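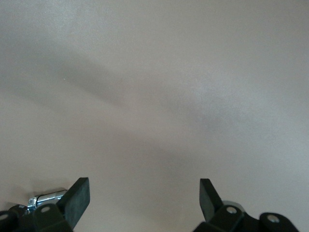

Beige-taupe in a soft light.

Adell Cetus Squalane Night Oil
With ceramides and rosehip
By Adell Skincare

Cetus is the face oil we wanted for ourselves through a long dry winter, when the heater is going day and night and your cheeks feel a size too small by bedtime. It is light, nearly colourless and very plain in the best way, and after a good many kitchen-bench versions (some of them truly horrible, one that smelled like a hot chip shop) we landed on a blend we were happy to give our mums.

Most of the bottle is olive squalane, 83% of it. Squalane is the steadier cousin of squalene, an oil your own skin makes and makes less of as you get older. The natural kind goes off when it meets the air, so what you find in skincare has been hydrogenated to keep it stable. It spreads thinly, sinks in well and doesn't leave you sliding off the pillow. Ours is pressed and refined from olives, never taken from sharks, and we ask our supplier for the paperwork with every batch.

The rest is rosehip seed oil, a little jojoba, a ceramide blend and vitamin E. Rosehip gives the oil its faint straw tint, which moves about a bit from harvest to harvest, so don't worry if your second bottle is a shade more golden than your first. The ceramides were the fiddly part. They are waxy things that would much prefer to sit at the bottom of the beaker and sulk, and it took Devendra Sengar, our formulator, most of a year to get them to stay put without making the whole lot feel like candle drippings. He is still quietly pleased about it and so are we!

How to use it

Wash your face and leave it damp. Warm 4 drops between your palms and press them over your face and neck, going gently near the eyes. If you use a water-based serum, put that on first and give it a minute. Cetus goes on last at night, over or mixed into your moisturiser, whichever you like. In the morning you may want less, or none under makeup – some foundations slip over oil and some don't, and you'll only know by trying yours.

It is also lovely on cuticles, elbows and the dry ends of your hair. Riaan Matlala in our packing room swears by it for his beard, and has asked us to mention this for several catalogues running, so there you are, Riaan.

Who it suits

Dry and normal skin will likely get on with it best, along with mature skin and anyone whose face feels tight after washing. If you are oily or prone to breakouts, start with a drop or two every second night and see how you go. There is no added fragrance and there are no essential oils, though rosehip does have a mild nutty smell of its own that fades in a few minutes.

Please do a patch test on your inner arm before you use it on your face, and leave it overnight. If you are being treated for a skin condition, have a word with your doctor or pharmacist first. Cetus is a cosmetic and isn't meant to treat eczema, rosacea or anything else with a proper medical name. Don't use it on broken skin.

Full ingredients

Squalane (olive), Rosa Canina Seed Oil, Simmondsia Chinensis (Jojoba) Seed Oil, Caprylic/Capric Triglyceride, Ceramide NP, Ceramide AP, Tocopherol.

Storage

Keep the cap on and the bottle out of the sun. A bathroom cupboard is fine, a windowsill is not. Once opened, use it within six months. In a cold room it can turn a touch cloudy – stand the bottle in a cup of warm water and it should clear.

Sizes and availability

Cetus comes in 2 sizes, a travel bottle and a full-size bottle, both amber glass with a dropper. The travel size sold out before Christmas, well ahead of what we'd planned for in December, and the new lot will be ready to post from Sun 23 January. Full size is in stock now. Orders usually leave us within around 2 working days.

Goes well with

Adell Petridis Cream Cleanser, for a wash that won't strip your skin before the oil goes on.
Adell Pruner Hand Balm, a much thicker thing altogether, for gardeners and dishwashers.

Questions about your skin or your order? Write to Urmila Yadav on our customer desk through the contact page. She reads every message and is very patient with long ones.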